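How Does Wood Get Its Stripes?

Have you ever been sitting at the kitchen table, waiting for your soup to cool down, and found yourself following one of the lines in the wood with your finger? I used to do it all the time when I was little, and I still do it now when I'm supposed to be answering letters. Those lines are called the grain, and they were made while the tree was growing, long before anybody thought of turning it into a table!

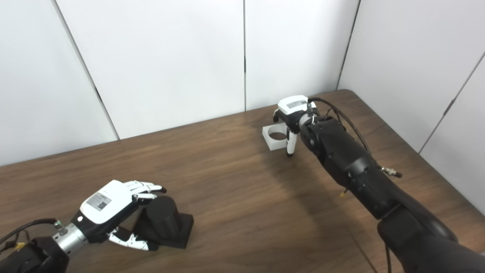 A brown table with its wood grain showing, and a black cylinder standing on a square black base.

Let's start with the tree. Every spring, in places with cold winters, a tree wakes up and starts growing quickly, and it makes a layer of new wood just under its bark. In many trees this spring wood is pale. Later in the summer the tree slows down, and the wood it makes then is often darker and packed more tightly together. When winter comes the tree has a good long rest. One pale band and one dark band together make a ring, and you can see the rings if you look at the end of a log. A ring usually means one year, so a stump with nine rings came from a tree that was still quite young, maybe the same age as you.

But hold on, you might say, the top of my table doesn't have circles on it! That's because of the way the log was cut. Think of a rolled-up jelly cake. If you slice across it you see a swirl, but if you slice it the long way you get stripes instead. A board is cut the long way, so the rings turn into lines, and sometimes into tall pointed arches that look a bit like mountains (my favorite kind).

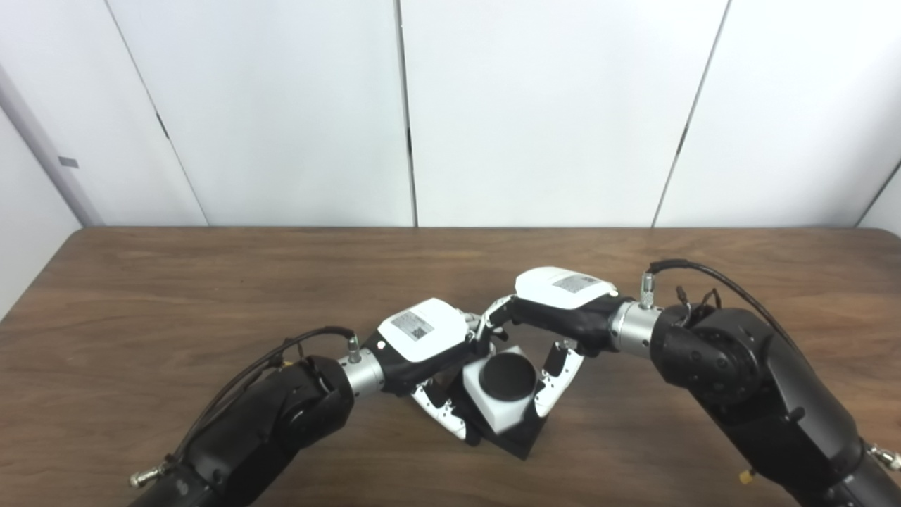 Tables are good places to go grain hunting, and you don't need much to do it. Put a thin sheet of paper over a bare patch of wood, hold it still, and rub gently with the side of a crayon. If the wood is a little rough, the lines will come up on your paper. Very smooth or shiny tables may give you hardly anything, so try an old fence post or a cutting board too, and ask a grown-up first.

You might also find a knot, a roundish dark spot where a branch once grew out of the trunk. Follow the lines near it and you'll see them bend around it, the way water in a stream goes around a stone. Write the name of the place next to each rubbing, so you can remember later which one was the table and which one was the fence.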